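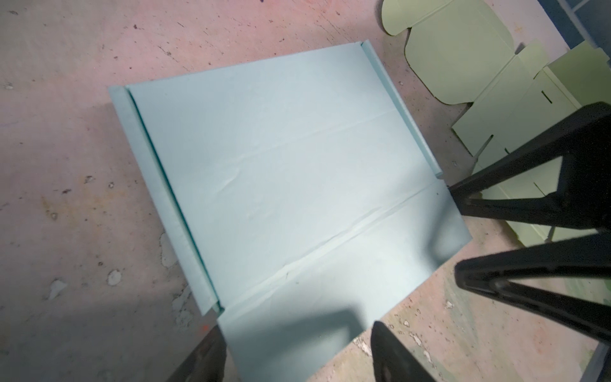 Can the box be closed without tape?
Folded flaps and a separate lid hold it shut. Glue is optional.

Solstead flat-pack gift box, ref. 3011

Supplied as a pre-creased card blank with a matching lift-off lid. Fold the side flaps up along the crease first, then bring up the end panels. Creases are scored on one face only; fold away from the score. Do not refold more than 14 times, as the card weakens at the corners.

Colours: light blue, light green. Lids and bases are the same size across the range and can be mixed.
Pack quantity: 2 boxes with lids
Carton quantity: 199 packs
Storage: flat, dry, out of direct sun
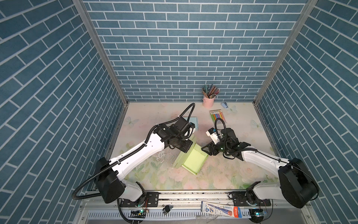
Light-green lid and light-blue box, with coloured pencils in a pink holder

Light marking along a fold is normal for uncoated card - it does not affect assembly.

Trade orders: Anca Toma, Wirnaron. Page revised 3 Jan 2024.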